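Demonstration gathering (robotics)

From Listard, the reference for working roboticists

Demonstration gathering is the practice of recording a robot while a person makes it do something, so that a learning program can later be trained to do the same thing without the person. A single recording is called a demonstration, an episode or, among those who have made several hundred of them, a "go." The practice is also known as teleoperated collection when the person drives the robot from a distance, however small the distance may be.

Principle

A learning system of this type is given pairs of observations and actions. The observations are usually camera views and joint readings; the actions are whatever the operator's controls told the machine to do next. After enough pairs the program is expected to produce a sensible action for an observation it has not met before. How many is enough has been the subject of a large literature, most of which answers "more."

The operator is assumed to be an expert. In practice the operator is often whoever was free, and the program learns that person's habits along with the task. Models trained on the Salazar set pause noticeably before every grasp, a trait traced to one operator who liked to think first.

Procedure

A session begins with a written task, kept short enough to be read aloud: "pick up the cushion," "put the remote on the sofa." The room is reset, recording starts, the operator carries out the task, and recording stops. The room is then reset again. Resetting takes up the larger part of most sessions and appears in very few papers.

Episodes are commonly capped at 30 seconds for simple pick-and-place work. Those that run over are cut or thrown out, depending on the lab's temperament. Failed attempts were once deleted as a matter of course. Many groups now keep them under a separate label, having noticed how many they had.

Wrist views

Most collection rigs carry at least one camera close to the hand, which travels with it. A wrist view shows the fingertips and their immediate surroundings in good detail and has little to offer on the subject of where the robot is. It also records a great deal of the robot. Sleeves, cable covers and neighboring links can fill half the picture, and the learning program has to work out for itself that these are not furniture.

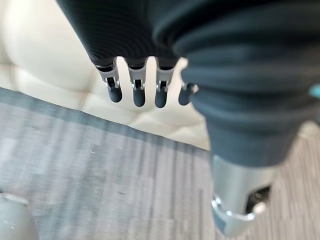
Wrist view of an open four-fingered hand beside cream tufted upholstery. The arm's bunched fabric covering fills much of the right side.

Fabric covers are a known complication. They bunch and unbunch as the arm bends, so that the same pose may look different from one episode to the next. The Trirkbridge group tried pinning theirs flat in January and gave up when the pins began to appear in the training data as a feature of interest.

Household scenes

Early sets were recorded over bare tabletops, and the resulting models did very well on bare tabletops. Later work moved to furnished rooms. Soft furniture is regarded as difficult: it gives when pressed, its creases move, and its depth readings are poor where the surface is pale and evenly lit. Striped and patterned carpets cause trouble of their own kind, particularly to older tracking software.

The Plorkitz living room set contains 320 episodes recorded in a single room, with one sofa moved to 6 positions. Its authors described it as diverse.

Labeling and review

Each episode is checked for dropped frames, for clocks that disagree, and for an ending that matches the written task. Vangelis Ververidis proposed a review rule, still widely quoted, under which a second person watches the recording with the task hidden and writes down what the robot seems to be doing. Where the two accounts differ, the episode is set aside. In his first trial of 100 episodes, the commonest answer was "waving."

Criticism

Critics point out that demonstrations are slow to make and tied to the body they were made on, so that a change of hand may retire a whole set. Supporters reply that the same is true of piano lessons. Simulation is often put forward as a cheaper source, chiefly by people who have not yet tried to simulate a cushion.

See also: Imitation learning; Teleoperation; Camera calibration; Reset (robotics)

Last revised June 11, 2018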